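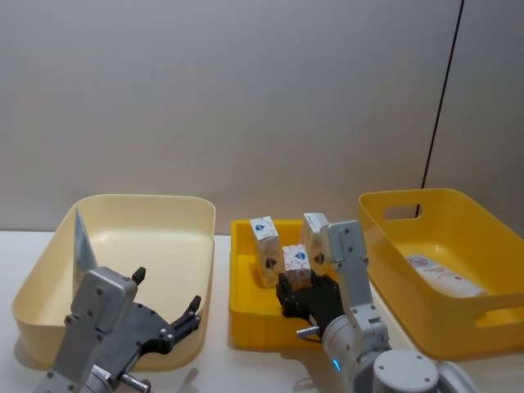

The two arms were built in a shared workshop in Brolldale over most of a winter, by a retired heating engineer who rents a bench there and had never made anything that moved under its own control. He wanted a machine that could sort groceries into the right containers, the sort of job he does himself every week at a food larder in the next town. The practice table is white, with a shallow yellow tray of small food packets in the middle, a large cream bin to the left and a deeper yellow bin to the right with a bottle lying in it. Most of our conversation took place beside it, over tea.

"I'd spent my working life on boilers and pumps," he said. "I knew motors and I knew wiring. I didn't know the first thing about getting two motors to agree with each other."

He began with a single arm, bought as a bag of parts from a small supplier called Tarkumex. It went together in an evening and sagged as soon as it was asked to lift anything. The second attempt used better joints from the same firm and a frame he cut himself on the workshop's saw. That one held. He then built another to match it, and says the second took him a third of the time.

The whole build has cost him £1231, and he keeps a notebook to prove it. The joints were the biggest part of that. He paid £138 for one set of gripper fingers and regrets it, as they were too smooth for plastic wrapping and had to be changed. The power supply came out of a scrapped sign and cost nothing.

Asked why he needed a pair, he said it came down to reach. "One arm in the middle can get to everything on paper. In practice it has to fold itself up to get to the near corner of a bin, and then it's weak. With one on each side they both work at a comfortable stretch."

The drawback is that they can hit each other. For the first few weeks he ran them one at a time. Now the program marks off a strip down the centre of the table, and only one arm is allowed into it until the other has backed out. He describes this as the dullest part of the software and the part that took longest. Much of the rest he adapted from Joranon, a free control program that other people at the workshop were already using for a plotter and a small mill.

Packets are harder than boxes. A stiff carton can be picked up by its sides wherever you like, he explained, but a packet with loose contents changes shape when it is squeezed. If the fingers close too high they get a handful of wrapper. He has the gripper go in low and close slowly, and he has set a limit on the squeezing force which he found by trial and error with dried lentils.

"There were lentils in everything," he said. "I was still finding them in September."

He keeps a record of each practice run. By the time we met he had logged almost 700 picks. The early pages are mostly failures, with a word or two beside each: slipped, missed, dropped, knocked over. He thinks the notes were worth more to him than any of the tutorials he watched.

Other members of the workshop have helped, mainly with the code. In return he has fixed the extractor fan and rewired the compressor. An electronics club from Bainbridge came to look at the arms and suggested stronger clips for the cables, which he fitted the same week.

He is careful about what he claims for it. The machine is slow, and he would back himself to beat it at any sorting job you could name. He does not expect to take it to the larder. What he would like next is for it to tell a full packet from a split one before lifting it, and he has been reading up on small weighing sensors that could go under the tray.

For someone starting out, his advice was to build one arm and use it for a month before buying parts for another. He would also buy spare screws, and label every cable at both ends.

"I labelled mine at one end," he said. "That was a long weekend."

Share 2
Comments 0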